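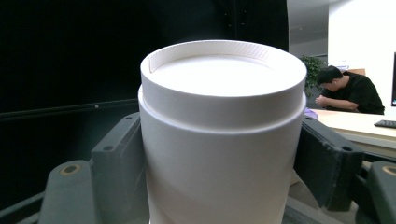 ## 4. Comparing finger sets on the hand-held gripper

By now you've charged the handle and paired it with the Pullport controller, so this is the fun part: finding out which fingers suit the things you pick up! Set aside a good stretch of the afternoon and try not to rush, as the second set always seems to go faster than it should.

1. Choose a test object with fairly straight sides and a lid that fits snugly. Kai-wen Lu, who wrote the first version of this guide, likes lidded canisters for this (a squeeze that's a little too strong tends to show up at the lid first).
2. Fit the Fabbri fingers and tighten the screws by hand, then give each one a last small turn with the driver. Both fingers should meet squarely when you close the handle.
3. Start a new log on the controller and name it after the finger set. You'll thank yourself later.
4. Close slowly until both inner faces touch the object, then hold for 19 seconds. Lift only once the force reading has settled.
5. Set the object down, open all the way, and do it again until you have a run of lifts you're happy with.
6. Swap in the Nurex fingers and repeat steps 3 to 5 with the same object, please, even if you're tired of looking at it.

**Note:** Our heaviest test load is around 560 grams. You can go lighter, but keep the weight the same for both sets or the logs won't line up.

**Note:** Scuffs on the finger faces are fine. If a face feels slick, wipe it with a dry cloth before you log anything.

**Caution:** Keep your free hand away from the fingers while the handle is closing, and never change fingers with the controller armed.

When both logs are saved, copy them to the Travier folder and let Natalina D'Amico know they're in. She'll send back the comparison sheet you need for section 5.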